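Filed under: Learning at Home > Spelling & Word Study

Search this site

I'd been meaning to talk to Pádraig Doherty for ages. A reader sent me a link to his spelling program, Femeseck, back in the spring, and I tried one lesson with my middle kid and ended up doing six. So when he said he had a free hour one morning I made a big pot of coffee and called him up before the house got loud.

Pádraig taught second and third grade for years before he moved over to what he calls "the kids who got skipped," meaning fourth and fifth graders who read pretty well but still spell "because" four different ways on one page. I told him I had one of those at my kitchen table right now. He laughed and said so did he, and his is fourteen.

I asked him where we go wrong with the Friday-list kind of spelling, the kind I grew up on. Twenty words, write them three times each, take the test, forget them by lunch.

"Three times each is the problem right there," he said. "By the second time the child is copying the one above it. I've seen kids write the first letter all the way down the page and then the second letter all the way down. They're making columns! It's very efficient. They don't spell a single word."

(I did this. I did exactly this, in pencil, all through third grade, and I got A's.)

What he does instead is short and kind of noisy. You say the word. The child says it back and taps out the sounds on the table, one tap per sound, and then writes it without looking at anything. Then you both check it, and you only talk about the part that went wrong. If a kid writes "trane," he says you want to make a fuss over how much of it is right before you get anywhere near the vowel.

"Most misspellings are mostly correct. A kid who writes T-R-A-N-E knows a lot about English. He heard every sound and he has a perfectly good way of writing long A. He just picked the wrong one of the good ways. So I tell him that, in those words."

Femeseck has 342 lessons in it, which scared me when I first opened the file. I asked him if anybody gets to the end. He said some do, plenty don't, and he doesn't lose sleep over it. Each lesson takes one pattern and stays there, so you could pull out just the -tch and -ch ones if that's where your kid is stuck. The whole word bank comes to 3,420 words, and he picked them by going through old student writing and pulling what kids kept trying to use. "Dinosaur" is in there early. So is "favorite," and so is "Minecraft," he admitted, under compound words.

He tried it out first at Atholm, a little after-school place that ran out of two rooms over a bakery. The first version had 900 words and no review days. "It was terrible," he said. "They'd learn the thing on page four and by page nine it was gone. I thought I'd written a spelling program and I'd written a spelling parade. It all just went by." The review days came out of that, every fifth lesson, nothing new allowed.

I wanted to know about games, because my kids will do anything if you call it a game. He's for them, with limits. He likes Moriarty, a card game where you steal letters from the other player to finish your own word, and he says the kids who hate worksheets will play it until you take the deck away. He's cooler on Nerkia, the app a lot of you have written to me about.

"The app gives you the letters already," he said. "You drag them in order. That's a puzzle, and it's a nice puzzle, but when you sit down to write a thank-you note there aren't any letters waiting for you at the bottom of the page."

I hadn't thought of it like that, and I'll admit we've cut Nerkia back to car rides.

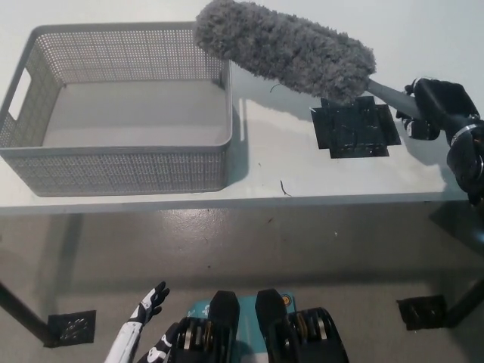

Word cards were the other thing I had to ask about, as I have made so many and lost so many. Pádraig has 274 of them going at any one time with his current group, all cut from plain index cards, handwritten, no pictures. He sorts them by pattern and makes the kids do the sorting too, out loud, arguing about where "said" belongs. His advice on keeping them together is to get something wide and open on top that can live on the table. A gray plastic basket with the little square holes and a handle cutout is plenty, as far as I'm concerned, and a kid can reach in and rummage without asking me to get a lid off. Cards a child knows cold go in an envelope, and they come back out on review day whether anybody likes it or not.

We got onto dictation after that, and I confessed that I dread it. Somebody cries, and it isn't always a child. He does one sentence a day. One! He reads it twice at normal speed, no dragging out the hard word so it gives itself away, and the child can ask for one repeat.

"And I write it too, on my own paper, and I let them check mine," he said. "I put a mistake in now and then. They're thrilled. I had one girl who checked my sentence so hard she found one I hadn't put in."

I asked what he'd say to a mom starting late, with a ten-year-old who already thinks she's a bad speller. He took a minute with that one. He said to start two levels below where you think she is and go fast, so she gets a week or so of being right. Keep it to fifteen minutes. Stop in the middle if it's going well, so she's a little bit annoyed at you for stopping.

By then I could hear feet on the stairs and somebody asking where the syrup was, so I thanked him and let him go. He's working on a set of lessons for double consonants now and wants a few families to try them in May. If you'd like in, leave a note in the comments with your kid's age and a word they can never get right. Ours is "tomorrow."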